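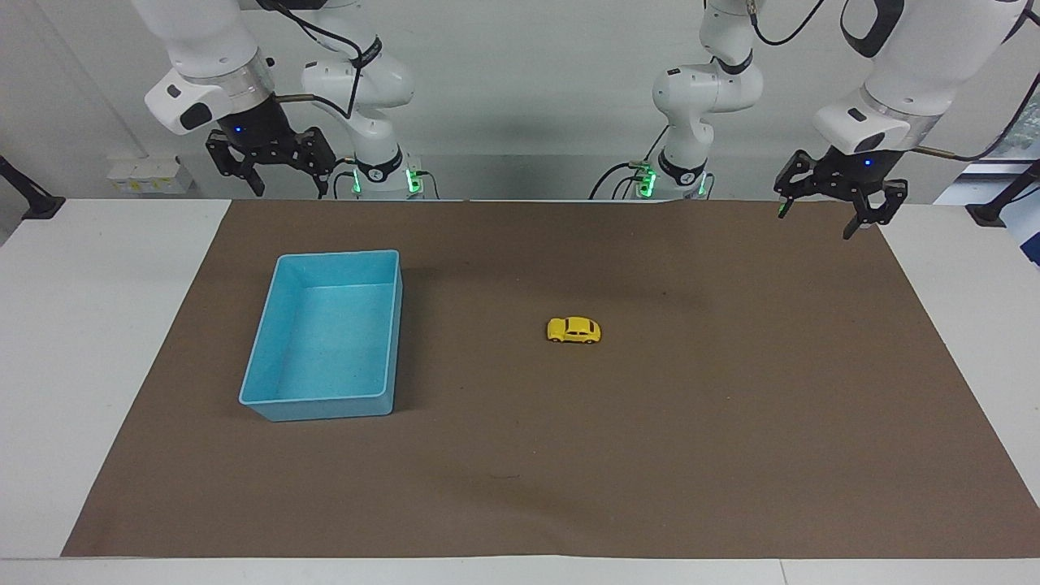 Photo: Mirela Xavier

Travel Writing, Unit 7: Crafts, Markets, and the Day Trip
Handout and lecture notes (February group)
Instructor: Charalambos Tsoukalas

Read before class. Bring your own trip notebook, any trip, messy is fine.

1. Where we left off

Last time: arrivals. Getting off the bus, first impression of Brallton, the hotel that smelled of paint. Most of you wrote too much weather. Cut it down to one line unless the weather stops you doing something.

Today: the day out. You leave in the morning, go see how something is made, come back. Pottery, weaving, a cheese place. Almost every travel blog has one of these and most of them read the same. Why? Because the writer reports the tour and forgets the road, the waiting, the price, the awkward bit at the till.

2. Our sample trip

We use the Erdem valley pottery trip all through this unit. Basic facts so everybody has the same ones:

Start: Brallton bus station, early bus. Ticket from the driver, cash.
Distance: 29 km to Dalleo, last part slow, lots of bends.
Workshops: two that take visitors without booking. One by the bridge, one up the hill behind the school.
Food: one cafe. Closes mid afternoon, so eat first.
Back: last bus is before dark. Miss it and it's a taxi, if you can get one.

That is a facts box. Put it at the end of a piece or in the margin. Do not open with it.

3. Openings

Compare these (both from last term, used with permission).

Cameron Moffat: "The pot I wanted was on the top shelf and the woman who made it was asleep in a chair underneath."

Anderson Vasconcelos, first draft: "Dalleo is a charming village known for its rich tradition of pottery."

Anderson's second draft starts on the bus with a crate of onions sliding into his feet at every bend. Much better. Same trip, same day. The village comes in when he gets there, which is when the reader should get it too.

Try: start with an object you could of touched. Or someone's hands busy with something. Or a door that was locked.

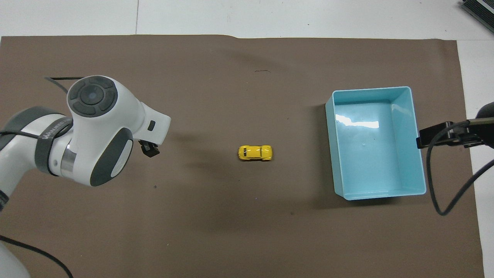
4. Prices and bargaining

Write down what you paid. In local money first, then your own. Readers planning the same trip want this more than they want the sunset. If you bargained, say so, and say how it went, even if you came off badly. Cameron paid full price for two bowls and then watched the next visitor get a third off. He put it in. Good paragraph.

If you didn't buy anything, also say. Walking out of a small shop empty handed is a scene by itself.

5. People

Ask before you use a name. Ask again before you use a face.
Quote short. If you don't have the language, say who was translating.
Don't make the potter wise. She may be bored, or thinking about lunch.
Watch "still" (they still use the old kiln). Makes people sound left behind. Check each one.

Marthinus Ndlovu is coming in for the second half to talk about his weaving pieces. He goes back to the same town every year and the later ones are noticably better than the early ones. Read at least one before he comes, copies in the folder.

6. Getting about

Transport is where blogs date fastest. Put the month and year you traveled near any timetable. Say where the bus actually stops, not just "in the center". In Dalleo it stops on the far side of the bridge and you walk in. Half the old posts have that wrong and people stand in the square waiting.

Also: how full, where the bags go, whether there was shade at the stop. Toilets. Yes, really, readers write in about toilets.

7. Order of events

Morning to evening is fine. Nothing wrong with it. But skip the dead parts. Two hours on a bus can be one sentence, ten minutes in a shop can be a page. Mark up your notebook: circle anything you told a friend about afterward. Those are the bits to slow down on.

Common trouble: tense slips. Pick past or present and stay put.

8. Homework

Write up one day trip, from leaving your lodging to getting back. 700 words, facts box extra. One conversation at least. One price. No "hidden gem", no "nestled", no "bustling".

Post it on your Hostport page and send me the link before the next class. If the page won't load for you try logging out first, then in again. Still stuck, hand it in on paper.

We read 2 aloud next time, names out of a hat. Next unit is food, so keep your receipts.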